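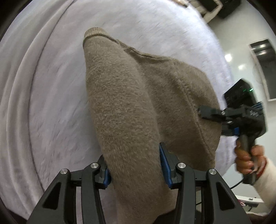

Two hand-held grippers on a fuzzy brown knit, one at the sleeve and one over the body

Folding demos with hand-held grippers: how many garments before I stop repeating myself?
Posted by msimang_knits, 17 November 2019

Hi all! I've been gathering folding examples with a pair of hand-held grippers and I'm having a ridiculous amount of fun with it, but I have a planning problem and would love to hear from people who have trained on this kind of thing.

So far I have 92 demos of one garment, the fuzzy brown knit in the picture, always on the same pale plush cloth. Every one follows the same order: sleeve in, other sleeve in, bottom up to the neck. My first policy came out of 66 of those and it learned the first sleeve beautifully (I was grinning for a whole evening!). Then I swapped in a cotton shirt and it went for the middle of the chest and closed on nothing.

My plan was to keep going with the knit until the whole fold works from start to finish, and then bring in other clothes. A friend on the Hateck forum says I have it backward and should be changing garments right now. Who's right? Also, do I throw out the demos where I missed the fabric on the first try and had to go back for it? There are quite a few of those, mostly at the cuff.

Everything is logged with Bundbridge at its default settings, in case that matters.

Anathi Jacobs

Your friend is right, and your 92 aren't wasted either! Keep them all and start rotating clothes now.

I did a towel and shirt set last May and made the same choice you're about to make. I stuck with one shirt for far too long and the policy got very good at that shirt. What fixed it was 44 demos spread over a pile of different things: thick, thin, ribbed, slippery, light, dark. I gave each garment only a few folds before moving on. That small batch did more for me than everything before it, and it was a lot less boring to record.

Some things I'd do in your place:

Change the starting pose every time. Pick the garment up, drop it, and fold from wherever it lands. If you lay it out nicely first, the policy only ever sees nice layouts. Sleeves crossing the body are good starts, and so are twisted cuffs.

Swap the cloth underneath too. Brown on pale is an easy contrast, and I'd want some pale on pale and dark on dark in there before trusting it.

Keep the same folding order across all garments. That's the one thing I would not vary. When I mixed "left sleeve first" and "right sleeve first" my policy would hover between the two and do neither, which was funny for the first minute.

And keep the misses! A demo where you miss the cuff, open up, back off and get it on the second try is gold, because it shows the policy what to do after a bad grab. The ones I delete are where I stopped to think or put a gripper down to scratch my nose.

fukitico_fan

just get more data. 92 is nothing

Rollneck

Agree with Anathi on nearly everything. One small disagreement: I'd cut the recoveries that go past 2 tries. After that I'm usually getting annoyed and my hands start doing odd things, and I don't want that copied.

For fuzzy knits, watch how you come in. With one jaw on each side of a sleeve it's tempting to squeeze and drag, and the pile hides how much fabric you've really got. I go in lower, close slowly, and lift a little before moving sideways. It adds a moment to each demo but the grabs look much more alike when I play them back.

Also check your two streams against each other in Bundbridge before you record another batch. I left mine on defaults, and one gripper's video was running late compared with the other. You can't tell on single-hand moves. You can on the last fold, when both hands have to lift together. Clap the grippers in view of both cameras at the start of a session and compare the two clips.

msimang_knits

Oh this is so helpful, thank you!! I just did the clap check and mine are out of step as well, so that's tonight's job. After that I'm raiding the closet. Would socks be a silly thing to add, or should I stay with things that have sleeves?

Anathi Jacobs

Sleeves first, I'd say. Socks need a different fold, so give them their own set and their own label. Post your playback when you have some, I'd love to see how it does on the cotton shirt!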